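Saturday at the Skarnley open day: jeans, queues and a very patient pair of robot arms

I'll admit I nearly didn't go. It was raining, the bus to the Skarnley estate only runs once an hour at weekends, and my idea of a good Saturday doesn't normally involve an industrial unit behind a tile warehouse. But Zarell had put a notice up in the library saying they were opening their workshop to anyone who fancied a look, with free tea, and I have never been able to walk past free tea.

By the time I got there at half past ten the car park was full and people were leaving their cars along the verge all the way down to the roundabout. The woman on the door was handing out paper wristbands and told me she'd given out over 727 of them by the end of last year's one, so they'd ordered more this time and were already getting worried. I was given a green one and told to follow the tape on the floor.

If you don't know Zarell, they're the firm that moved into the old Mosau bottling building a couple of years back. They used to do conveyor parts. Now they do what the leaflet calls "automation for soft goods", meaning clothes, towels, bedding and anything else that flops about when you pick it up. The building still says Mosau on the side facing the railway, by the way, and I hope they never paint over it.

The ground floor was the noisy bit. There was a packing line going, with a cardboard box machine that the children loved, and a stand run by Politis, who make the software that plans the arm movements. Their stand had a big screen and a bowl of mints. I got talking to one of their lot for far longer than I meant to about how hard it is to write instructions for something like a sleeve. A box is always a box, she said, and a sleeve is a different shape every time you put it down. I've thought about that every time I've emptied the tumble dryer since.

Upstairs was what I'd really come for, the laundry handling demonstration. They were letting people in 20 at a time, so there was a queue down the stairs, and a very jolly one it was too – somebody had brought a tin of flapjacks and it went all the way up and back down again. Once inside you stood behind a rope while one of the engineers talked you through it.

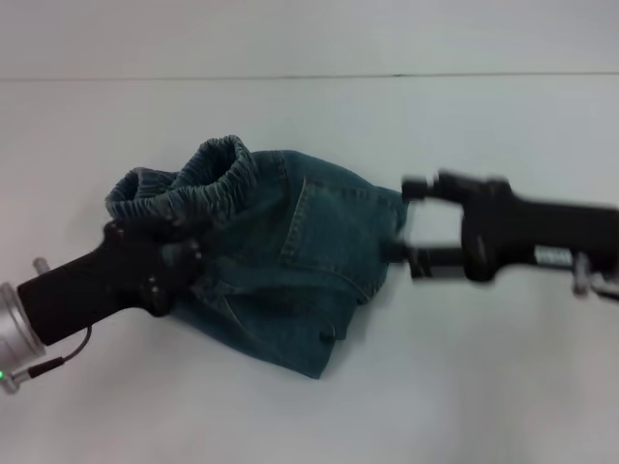
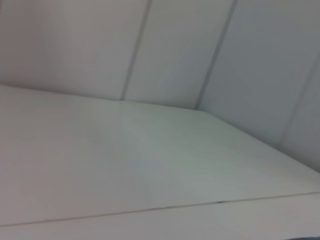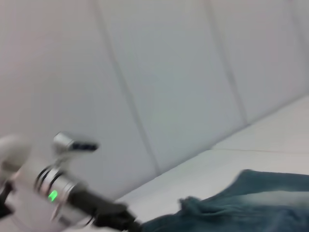
The question I'd been wanting to ask all morning was why on earth you would start with something as awkward as jeans, when a tea towel must be so much easier. The engineer laughed and said they did start with tea towels and got bored! Jeans are thick in some places and thin in others, she said, and they've got seams and pockets and a waist, so if you can cope with those you can cope with most of a washing basket. I could see what she meant with the pair on the white table, which had a gathered, ruffled waistband with a black robotic hand wrapped round it, while a gripper with two plain jaws pinched the denim at the far end. I hadn't expected the two sides to be different. She told us that they're still arguing in the office over which kind they'd rather have two of, and that the argument has been going since spring.

A boy near the front asked if it could do socks. It can't do socks. It can't do pairs of socks, anyway, and she said the day it can, she's retiring.

Somebody else asked how long it takes, and there was a bit of wincing at that. Zarell are aiming at hospital laundries and hire firms, where the sheer amount of stuff matters more than whether one item is quick, but it's slow, they don't pretend otherwise, and a woman behind me said she could have done the whole family's ironing in the time we'd been stood there. (She was asked to leave her number, to general applause.)

What struck me more was how much fuss goes into things I'd never have given a thought. The lighting, for instance. They spent weeks on the lighting before they were happy. And everybody who works up there has to learn to leave a garment alone, which sounds easy until you've stood there with your hands itching to reach over the rope and give it a shake. The engineer said new starters all do it in their first week. There's a jar you have to put a pound in, and it pays for the Christmas meal.

After the demonstration you could go through to a side room and have a go yourself with a practice arm and a beanbag, using a pair of handles. I waited ages for this and I was dreadful at it. You get two minutes, and the aim is to lift the beanbag over a little fence and put it in a tub. I managed to knock the fence over and then, a bit later, the tub. The girl before me, who can't have been more than nine, got six beanbags in without so much as a wobble and then asked if there was a harder one.

They kept a scoreboard on the wall, and the best score I saw on it was 77, which took in points for speed and for not touching the fence. I won't be telling you mine.

I did try to find out what all this means for jobs, as I know a few people will be wondering, me included. My aunt worked in the laundry at the old cottage hospital for most of her life and her hands were ruined by it. The answer I got was fairly straight, I thought. They said the places they're talking to can't find enough people for the sorting end as it is, and that they want the arms doing the lifting and untangling with staff still doing the checking. Whether it stays that way once the things get faster is another matter, and I said so, and the man I was talking to nodded and said it was a fair point. I'd have liked a bit more than a nod. There's going to be a talk on it at the library in September, apparently, with time for questions, so I might take it up again then.

Tea was in the canteen and it was good strong tea, in proper mugs. The cakes were from the bakery on the parade and had all gone by noon, so do bear that in mind for next time. I'd also say wear a jumper, as the upstairs isn't heated at weekends, and if you've got a pushchair ask for the goods lift, because the signs don't mention it and I saw two dads carrying one up the stairs between them.

One small grumble – the sound upstairs could have been better. The engineer had no microphone, and with the packing line thumping away underneath us the back row was missing half of it. I passed this on at the door and was told I was the fourth person to say so.

Zarell are hoping to hold another open day before the winter, and Politis have said they'll bring their stand back, mints and all. School groups can book a weekday visit by ringing the front office, and those ones include a longer turn on the practice arm. Entry is free, the car park opens at ten, and the bus stops right outside the tile warehouse.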